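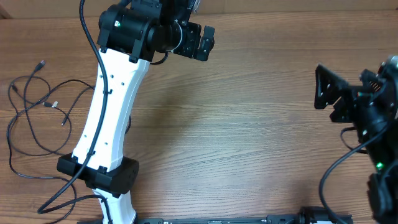

The Week the Left Arm Stopped Listening

Hello again, and thank you to everyone who wrote after the last gallery went up. I promised to put something on this page about the fault we had with the Vundetti pair, and I've been putting it off, partly because I wanted to be sure we understood it and partly because I talk too much once I get started. So get yourself a coffee.

On the bench: the two arms facing each other across the bare wood, with a green light showing on each one. The thick black cable comes down the front of the white link, under its clips and over the joint, before it loops out toward the corner where the thin cables are.

For anyone new, Vundetti is our handover project. One arm picks up a part, the other takes it, and then they swap and do it all over again, for as long as we can stand to listen to it. Naveen Sachdeva wrote the program and Sunita Tiwari built up the bench. We had set ourselves a target of 100 clean handovers in a row before we'd take the pair over to Klinhom to show the folks there, and we were feeling pretty good about it.

Then at cycle 698 of the long run, the left arm stopped answering in the middle of a reach. The right arm had no idea anything was wrong and kept coming — gently, thank goodness, as we run everything slow — and pushed its gripper into the other one until Ravindra Lodhi got to the stop button. He had been eating a sandwich at the time and has asked me to mention that he put it down first.

Nothing broke and no one was hurt. But I'll admit it gave me a bit of a turn, as my own hand had been in that gap not long before, straightening a part.

What fooled us for a good long while was the green light. It stayed on the whole time, so we all went hunting through the program, and poor Naveen lost most of a weekend to it. The light only tells you the arm has power. It says nothing at all about whether the arm is hearing you, and I've now written that on a strip of tape and stuck it to the shelf.

It was Vandana Khurana who found the trouble. She moved the arm by hand through its whole reach, over and over, watching the messages come and go on her laptop, and at one particular bend of the joint they dropped out. There was too little slack in the cable where it passes over the housing, and a wire inside had worn nearly through. The outside looked perfect!

So we've changed a few things. The cable has been replaced and given more slack at the joint, and Sunita checks it by feel at the start of each session. If either arm goes quiet now, both of them stop. Hands stay out of the middle until the power is off, even for a quick nudge, and yes, that rule is mostly for me. We also stop every 15 minutes on long runs to look things over, and Ravindra says this is good for his lunch.

We started the count again from zero on 3rd July and I'll post here when we get to the end of it. If you have a pair of your own set up like this and you've found a better way to run a cable past that joint, please do drop me a note. I'd love to hear it.

Nest Griffiths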